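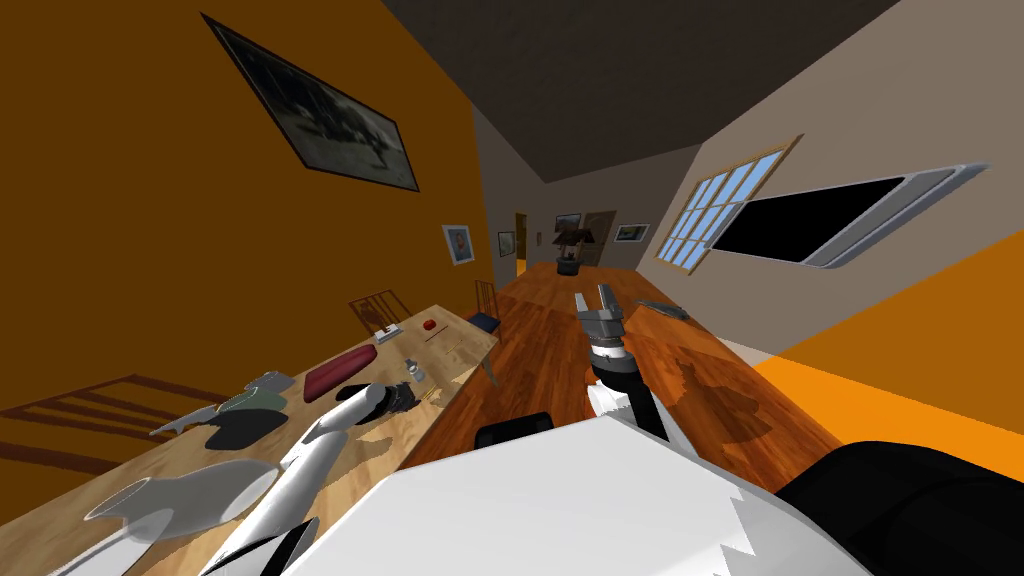 Celeste Carvalho thinks I have the ending of the novel all wrong, and she wrote me four paragraphs this morning to say so. According to her the older sister never leaves Gostotgate at all, and the whole train journey, with the soup and the man who mends umbrellas, is something she makes up for her mother's sake while sitting on the edge of the bed. I read the email over my oatmeal and then I had to go get the book and read the last chapter again standing up in the hall, and now I don't know what I think.

Thu 15 August

So that was my morning gone, and I didn't mind a bit. I finished The Salt Ledger on Monday night, all 304 pages of it, and I had been so pleased with myself for following the thing (there are two Annas and for a good long while you aren't told which one is talking) that I sent everybody in the group a rather grand message about forgiveness. I should have waited. Inês Rocha hasn't finished yet and wrote back only "no spoilers please!!" with a little face, and I felt terrible, and apologized, and then I think I gave away something else in the apology.

What bothers me about Celeste's reading is the coat. If Anna never got on the train, how does she have the green coat in the last scene? I went back and checked, and the coat is first mentioned on page 79, in the shop window at Diton, when the girls are small and the father still has his job at the salt works. Then it drops out of the book completely until the end. Celeste says the mother is the one who sees it, and the mother's eyes have been bad since the flood. Well, maybe. There's a line about the mother "buttoning what was there to be buttoned" that I went right past the first time. I underlined it today, in pencil, very lightly, as it's Martim's copy and he is fussy about his books. I'll rub it out before Sunday if I remember.

I did love the flood chapters. I don't usually care for weather in novels, there's often so much of it, but these had me up past midnight with my tea stone cold. The part where the grandmother carries the clock upstairs and then goes back down for the clock key, I had to put the book down on the blanket for a minute. It made me think of Aunt Bea and her sewing box, and how she wouldn't leave the house on Pine Street without it the spring the creek came up, and how cross my father was with her, and how he told that story fondly for the rest of his life.

The middle is slow, I'll grant anybody that. All those letters from the lawyer could have been one letter. Unnur Ingvarsson quit on page 88 and says she isn't sorry, she has a stack by her bed already and life is short. She's reading that enormous Zelenák trilogy now, which comes to 1,823 pages if you put the three together, so I don't see how a few lawyer's letters could have stopped her, but I kept that to myself. She lent me the first volume in March and I still have it on the shelf under the phone. I do mean to start it.

Called Sofia Matos after lunch to ask what she thought about the train. She was in the middle of making jam and had me on the speaker, so half of what I said was lost, but she believes in the train. She says a writer doesn't go to the trouble of the umbrella man for a trip that didn't happen. I was so glad to hear it that I talked much too long, and she had to go see to the pot.

I started a reply to Celeste twice. The first one sounded huffy and the second was all about the coat again. I think I'll leave it until Sunday and say it in person, when I can see her face, and bring the lemon bars she likes.

Need to ask Martim if the library has the author's other one, the short one set on the ferry. It might be called Galell, or that might be the name of the boat. Also stamps.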